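Trorer Kitchen Set: Gallery

Last updated March 26, 2024

Trorer is our collection of recorded kitchen chores, put together at the Flallcombe workshop for training two-armed manipulators. Each recording is called an episode. An operator drives the arms through a chore from start to finish, and the joint positions are saved along with the video from a fixed camera. The learning system is later given both and has to work out for itself which movements go with what it sees.

The first release has 800 episodes across all the chores. We had planned on 1070, but a good number were dropped at review, mostly for dropped video or for operators stopping halfway to think. Hesitation gets learned as readily as anything else, so those episodes were cut even when the chore was finished properly.

This page covers the bread and toaster chores. The plates and cutlery sets are on their own pages, and the colour charts used for camera checks are with the downloads.

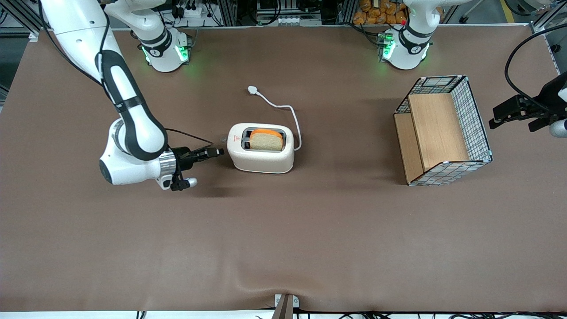 Photo: Flallcombe workshop / Trorer project

Toaster station. One slice is standing in the slot and the gripper on the left is just short of the end of the toaster. The other gripper is over by the mesh basket with the wooden panels.

The toaster chores make up 600 of the 800 episodes. They are split into short tasks - bread in, bread out, move the basket, move the toaster - and each episode holds one task only. Longer sequences were tried in December and put aside. When one step went wrong the whole recording had to be thrown out, and labelling where each step began took longer than recording it.

Positions are changed after every 25 episodes. The toaster gets shifted or turned a little, and the basket goes to a new spot. Early batches were recorded with everything in the same place, and the model trained on them did well until the toaster was moved a hand's width. Those batches are still in the release, marked "fixed layout", for anyone who wants to compare.

Bread is replaced when it starts to crumble. Crumbs are brushed off the table between batches but not between episodes.

File notes: the arms are labelled left and right from the robot's side, so they are swapped in the camera view. Barbosa, our labelling tool, keeps the robot's order. If you convert the files with Urham, check the arm order before training, as older versions reverse it without a warning.

Please credit the Trorer project if you use the picture or the episodes. Corrections to the labels can be sent through the form on the downloads page, with the episode number in the subject line.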